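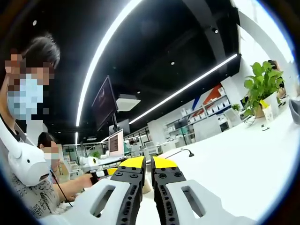

1/ A thread about desks

I have been put in charge of the desks. There was no vote. I said "somebody should really sort out the cables" at the wrong moment, near the wrong people, and by Sunday night I had a spreadsheet.

2/ For those just joining: we share one large open room on the second floor in Skindonton. White tables, white chairs, white everything. Whoever picked the furniture had clearly never met a cup of coffee.

3/ The thing about a white desk is that it keeps records. A black desk forgives you. A white desk remembers the soup.

4/ First problem, cables. Every cable in this room is black. Every surface is white. So each one looks like a crack in the ice, and people step around them with the same expression.

5/ I suggested white cables. I was told white cables were "not in the Fjeld plan." The Fjeld plan is what we call the office layout, named after the furniture supplier, who sent us a PDF and then stopped answering email.

6/ The Fjeld plan is 109 pages long. Page one is a picture of a mountain. I've read up to the chapter on drawer etiquette and I don't think I'm going back in.

7/ Second problem, monitors. People angle them however they like, which is fine until you walk through at 4 p.m. and every screen in the place is aimed at your face. It's like being judged by a panel of sunflowers.

8/ We have one on a pole. I have strong feelings about the pole. It's a good pole! But once a screen is on a pole, everyone within range becomes an audience, and I have seen grown adults stand there watching a progress bar as if it were the playoffs.

9/ Third problem, and this is where I lost friends: plants.

10/ I love a plant. I voted for plants, back when we had votes. But a plant on a work table is a land claim. You put one down and the territory behind it is yours until the leaves drop. 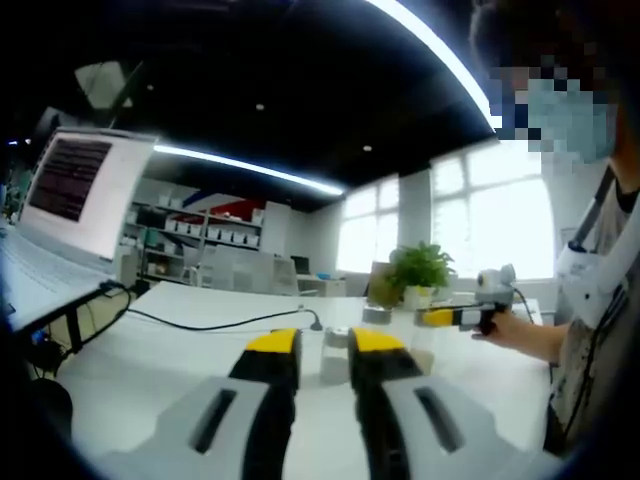

11/ And stuff collects at the foot of a plant. A cup goes there. Then a container goes there, to keep the cup company. Come back in a week and it's a small village with its own zip code.

12/ I like see-through cups even less. On a white table a clear cup is a trap. You find it with your sleeve.

13/ My proposal was colored cups. Orange, ideally. The reply I got was "orange would be a lot." We have a room that looks like the inside of a refrigerator and orange would be a lot.

14/ Laptop stands, though. Laptop stands I will defend in court. I bought mine from Brutano, it weighs as much as a toddler, and my neck has felt ten years younger since March. Put your laptop on a stand. Put it on a cookbook if you have to. I spent years folded over like a lawn chair and I can't get them back.

15/ (Several people have messaged to ask if Brutano is paying me. Brutano does not know I exist. Brutano, hello.)

16/ The catch with the stand is what happens underneath it. You've made a little garage. Things will park there. I pulled out two pens, a receipt from a sandwich I don't remember and the rubber foot off some other stand, which explains a wobble I'd been blaming on the building.

17/ Budget update. I was given 600 to "do something about the desks." No currency was specified and I've been too scared to ask.

18/ I priced the good under-desk cable trays, the Ikik ones with the lid that clicks shut. For the whole room it came to 1,192. So we can have trays for half the room, and I get to pick which half. I've never been so popular.

19/ Someone left a muffin on my keyboard. I ate it. Their table is still in the second half.

20/ What I've done so far for free: moved the shared chargers to the ends of the tables, put tape labels on the plugs, and asked people to push their chairs in when they go home. The tape is working. The chairs are a long-term project.

21/ The labels did get out of hand. I only meant to label plugs. By 6 p.m. someone had labeled the stapler STAPLER, and someone else had labeled the label maker EVIDENCE.

22/ A few of you asked for the actual rules, so, the rules. Cups stay on your own side of the laptop. Cables go off the back of the table and never across the middle. One plant per table, and it has to be alive.

23/ On that last one I've had 10 written objections, all from the same table. I've seen the plant in question. It's a stick.

24/ Trays arrive next week if Ikik can find the loading entrance, which is behind the building, past the bikes, through a door marked NO ENTRY. I'll post photos of the lids clicking. You won't be able to hear the click, but I'll be thinking about it.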